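Field Desk > Election Observation > Checklists

Polling place safety and access check, with comments
By Dexter Belmonte
May
14 shares

Used by the Komlow observer team before doors open and again after the count. Mark each line yes, no or not seen. Write the comment while you are still in the room.

1. Entrance and route
Ramp in place and firm: yes
Door stays open without a wedge: no
Comment: The Stalen Street door swings shut on its own. A clerk held it for the first voters. Ask the town for a hook before the runoff.

2. Voting room
Booths at least 3 feet apart: yes
Second exit unlocked: yes
Cables taped down: no
Comment: One extension cord ran across the line to the check-in table. It was moved at 7:40 a.m.

3. Ballots and boxes
Both seals match the log: yes
Spare ballots counted and signed for: yes, 200
Comment: Seal numbers were read aloud with 2 party agents present. The Dönmez list agent asked for a second reading and got it.

4. People outside
Campaign signs beyond the marked line: yes
Police out of the room unless called: yes
Comment: A Disness campaign van parked close to the line – it left when asked.
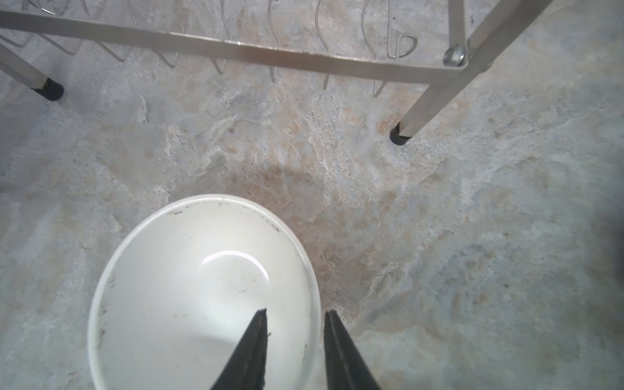 Belmonte's note on the cord drew a reply from Ines, who wrote that the same cord was there at the last council vote and that item 2 should be checked the night before. By the time the doors open, she said, the clerks are too busy to move tables.

5. Closing and count
Last voter in line allowed to vote: yes
Doors locked only after the line is clear: yes
Agents can see the table: in part
Comment: Agents stood behind a row of chairs and could not read the ballots. The chairs were pulled back after five minutes.

Open items: door hook, cord, chairs. Send changes to the team lead before the runoff.

3 comments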